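Participants wanted: do standing desks, kneeling chairs and the rest do anything for your back?

Posted 29/06/2014 by Leanne Staniforth

You have read the claims. So have I, and I don't believe most of them. Every office catalog now sells a chair that will fix your spine, and when I wrote to four sellers asking what their claims rested on, two sent brochures and two sent nothing. Kershaw is running a small study of its own, paid for out of our own budget. No furniture maker has put in a cent.

We need 100 adults who sit for most of the working day and have had a sore lower back at some point in the past year. You keep a short diary morning and night, you use the seat or desk we lend you, and you come in twice to fill out forms and do a few bending and reaching tests.
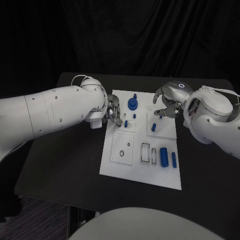
Blue and clear parts on a white board.

What we won't do is promise you relief. I expect a good share of people will feel better for a couple of weeks whatever we give them, and then feel the way they did before. If I'm wrong, I'll print that too.

You can't take part if you've had back surgery, if you're pregnant, or if you sell or fit office furniture. Gareth Pickering handles the screening calls and he will ask about painkillers. Please give him a straight answer, including the ones you don't count.
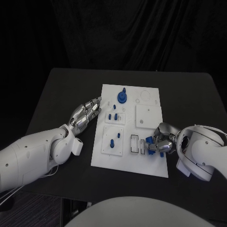 Chelsea Oakley wrote in after our first notice to say that a diary only proves people can fill in a diary, and that she'd put "fine" every night just to get to bed. Fair point. The diary is now four questions, and blank nights are allowed. A blank is worth more to me than a made-up "fine."

Pay is $20 for each of the two visits, plus parking. It is not much. The loaned item goes back at the end, so please don't sign up in the hope of a free desk.
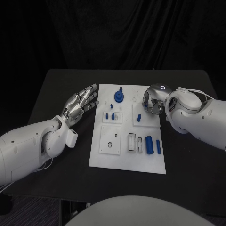 Half of you will get an ordinary chair with nothing special about it, and you may be annoyed when you find out. Read that line again before you apply. People who drop out in week two because they wanted the fancy one leave a hole in the numbers.

Your name stays off the results. Diaries are stored by number and the list that matches numbers to names is shredded when we finish.

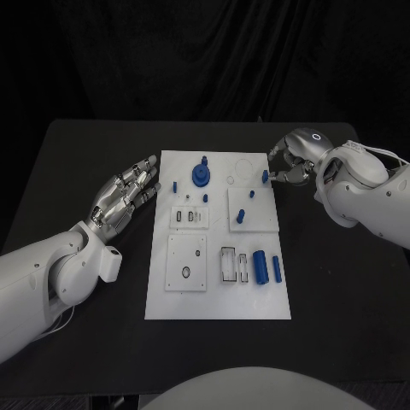

To apply, write to Gareth Pickering, Room 422, with your age, your job and the hours you sit on a normal day. A guess is OK. Leave a daytime phone number. We can't take walk-ins, and we can't hold a place for a friend.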